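Jars, Bins and Everyday Tableware: Frequently Asked Questions

Skedodness runs the household goods counter at Kamenwood. These are the questions we are asked most often about storing, sorting and buying jars, cups, bowls and plates.
Last updated 8/17/22

Do I need to wash new pieces before using them?
Yes. Use warm water and ordinary dish soap, then let everything air dry. Remove price stickers first. If a sticker leaves glue behind, rub it with a little cooking oil and wash again.

Can I stack bowls of different sizes?
You can, as long as the smaller one sits inside the larger one without wedging. Put a paper towel between glazed bowls if they will stay stacked for more than a few weeks.

How many plates can go in one stack?
We suggest 5 for everyday use. More than that is heavy to lift down from a high shelf.

Are the plastic cups safe in the microwave?
Check the mark on the base. If there isn't one, assume the cup is for cold drinks only.

What is the best way to store glass jars?
Upright, with the lid off or resting loosely on top. A closed jar can hold on to smells – coffee and garlic are the usual ones. Don't lay jars on their sides under other dishes.

Should I buy a bin or a basket?
A solid bin is better for anything that might drip, and it can be wiped out. A mesh basket suits light things you want to see at a glance, and many can be hung to save counter space. The Prundular bin, item 702, fits most lower cabinets. The matching hanging basket is item 138.

How do I clean a patterned table mat?
Wipe it with a damp cloth and lay it flat to dry. Don't put it in the dryer.

Can I return one piece from a set?
Only if it arrived chipped or cracked. Bring the piece and your receipt to the counter. Opened sets can be exchanged in full until the end of March for purchases made over the holidays.
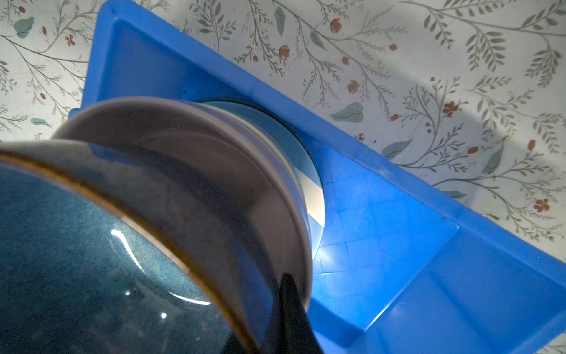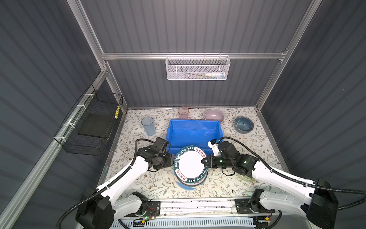
A blue plastic bin is in both pictures. The bowls and the stack of plates are in the second.
Photos: Stüber / Skedodness

Do you sell single replacement lids?
Yes, for most jars. Measure across the mouth of the jar, outside edge to outside edge, and bring the number with you – the old lid is even better if you still have it.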